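箱から箱へ、ひとつずつ 共同工房の火曜の夜

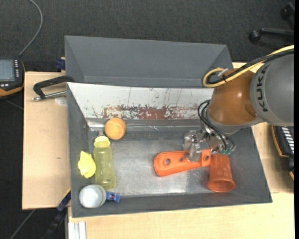

ドローンサイド、5月

火曜、夜七時すぎ。シャッターは半分開いたまま。中から空気の抜ける音。ぷしゅ、と短く。間があって、またぷしゅ。

共同工房「デレック」。元は家具の修理場だったという細長い建物で、手前が木工、奥がはんだ付けと雑多な作業の場所になっている。会費は月払い、鍵は暗証番号式。番号はしょっちゅう変わる。取材の日も変わったばかりで、筆者は外で少し待たされた。

ここで続いているのが、通称「ドルノン」。箱の中のものをロボットアームでつかみ、隣の箱へ移す。やることはそれだけ。それだけが難しい。

言い出したのはディネッシュ・カマトさん。昼は印刷機の保守が仕事で、回るものと動くものには慣れている。

「最初は家でやるつもりだったんですよ。ガレージで。でも床が傾いてて。アームって床の傾き、全部拾うんです」

で、工房に話を持ち込んだ。翌週には置き場所が決まっていた。早い。

■ 箱とクランプ

作業台は明るい色の木。その上に灰色の四角い箱がふたつ、前後に並ぶ。固定はクランプ。ねじ止めではない。台に穴をあけるのは最後の最後、と木工担当のショーナ・ハルデインさんが譲らなかった。

「位置が決まってないのに穴をあける人が多すぎる。あけたら、そこが正解だって思い込むでしょう。クランプなら五ミリずらすのに一分もかからない」

実際かなりずらした。手前の箱を近づけすぎると、アームの肘が窮屈な格好になる。遠いと奥の隅に届かない。行ったり来たり、三週間。台の上に鉛筆で線を引き、消し、また引いた。ハルデインさんはその線の消し跡にも文句がある。

箱の壁は斜めになっている。これがくせもの。ボールは壁ぎわから転がって戻るのでまだいい。平たいものや袋のようにくしゃっとしたものは斜面にもたれて止まり、指を下ろす角度がなくなる。底は銀色の金属で、よく光る。奥の内壁は塗りがはげて、赤茶けた帯みたいな跡。塗り直す話もあったが、後回しのまま。

「見た目は誰も気にしてないです」とカマトさん。「底の反射は気にしてます。すごく」

照明を変えるたびに物の輪郭の出方が変わる。昼と夜でも変わる。だから今は夜しか動かさない。昼間の光は、当面あきらめた。

■ つかむ側

アームにはKUKAの文字。手首の先のつかみ手は、銀色の金属部品と透きとおったブロックの組み合わせで、細い黒いホースが何本か手首から回り込んで緑の小さな継ぎ手に下りていく。空気で開いて、空気で閉じる。冒頭のぷしゅ、がこれ。

配管はイネス・マウアットさんの担当。もとは水槽が趣味で、細いチューブの扱いなら工房でいちばんだとか。

「曲げの半径ですね。それにつきます。短く切ればきれいに見える。でも手首が回ったときに突っ張って、抜ける。抜けると音がすごいんで、木工の人がみんなこっち見る」

一度目の配管は短すぎた。二度目は長すぎて、箱のふちに引っかかった。今のは三度目。腕に沿う黄色いケーブルも途中で大きく輪をつくって折り返してある。だらしなく見えるけど、これでいいんです、とのこと。

指先の交換は簡単。六角レンチ一本。ただしレンチがよく行方不明になる。取材中も一度なくなり、マウアットさんの胸ポケットから出てきた。

■ 今週の中身

つかむ相手は毎週入れ替わる。選ぶのはグリア・シアラーさんの役目。家にあるもの、拾ったもの、工房の棚の余りもの。この週はオレンジ色のテニスボール、黄緑がかった透明なボトル、半透明のカップ、それに穴のあいたオレンジ色の平たいプラスチック部品など。

ねらいは「仲の悪い組み合わせ」だそうだ。

「カップと平たい板を隣どうしにするんです。くっつくくらいに。そうすると板をつまみにいった指が、カップを押しちゃう。押されたカップは転がる。そしたら次の計画が全部やり直し」

シアラーさん、楽しそうに言う。カマトさんは楽しそうではない。

透明なものも手ごわい。ボトルもカップも向こうが透けて、底の光り方とまざる。オレンジ色の部品のほうは色がはっきりして見つけやすい。しかし薄い。床すれすれまで指を下ろさないと縁にかからず、下ろしすぎれば金属の底をこする。底のすり傷を指して、ぜんぶ授業料、とカマトさん。

穴に指を入れて持ち上げる案もあった。二晩ためして却下。斜めに入ると抜けなくなる。抜けなくなったところを手で外すのが、いちばん時間をくった。

■ 数字の話

記録帳がある。紙の、罫線つきの、表紙に「ドルノン その4」と書いたノート。ためした回数は、先月の分で306回。うち隣の箱まで運べたのが195回。

多いのか少ないのか。カマトさんは少し黙ってから「先々月よりは、まし」。

失敗の欄が読んでいておもしろい。「すべった」「見失った」「二個いっしょに来た」「ホース」。ホース、とだけ書いた行がしばらく続くページがあって、その次のページから急になくなる。三度目の配管の日だ。マウアットさんがそこに小さく丸をつけていた。

■ 家で始めるなら

読者からの質問でいちばん多いのがこれなので、聞いておいた。答えたのはフルヘンシオ・サルセドさん。工房では安全まわりを見ている。口数は少なめ。

まず小さいアームで。机にのる教材用で十分。箱は底の光らないもの。つかむものは一個から。二個目を入れるのは、一個目に飽きてから。

「あと、止めるボタンに手を置いたまま動かす。片手で足りない作業なら、人をもう一人呼ぶ。ひとりの夜はやらない。うちもそうしてます」

速さを上げるのもずっと後でいい。ドルノンは今も最高速よりはるかに遅く動かしている。見ていて正直じれったい。コーヒーを取りに行って戻ってきても、まだ同じ部品のうえにいる。

箱の固定について聞くと、ハルデインさんが横から「クランプ!」と叫んだ。はい。

■ 次

後ろの箱をもう少し寄せたい、という話が出ている。寄せると腕の移動は短くなるけど、手前の箱のふちと近くなって、こんどはホースがあぶない。マウアットさんは反対。カマトさんは寄せたい。シアラーさんはどっちでもよくて、来週はスポンジを入れるつもりでいる。ぬれたやつを。

電気の容量の問題もある。木工の集塵機と同時に動かすとブレーカーが落ちることがあり、ガスリー電設に見積もりを頼んだが、まだ返事がこない。それまでは壁の黒板に使う時間を書いて、ゆずり合い。この晩は八時から九時が集塵機の時間で、ドルノンは休みになった。

九時ちょうど、再開。ぷしゅ。

見学は火曜の夜、七時から。入り口で呼び鈴を押すこと。暗証番号は電話では教えてくれなない。駐車場は裏に4台分、木材の搬入がある日は使えない。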